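Driddale, May, evening

What a day! I finally walked up to the Arcombe ridge, 1,363 feet, and the whole valley was green right down to the lake. I left the guesthouse after breakfast and met Dexter Samonte at the trailhead. He's staying two doors down - he has hiked here for 16 years and still stops at every bend!
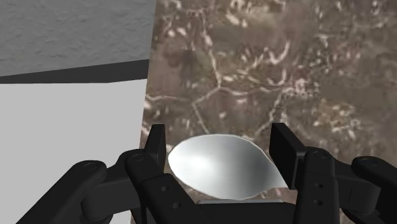
Can you do the ridge without a car? The bus from the square gets you to the trailhead in 45 minutes, and it runs back until supper.

Swam in the lake afterward (freezing, wonderful) and ate far too much at Dimitriou. Tomorrow the Jallico chairlift, if my knees agree.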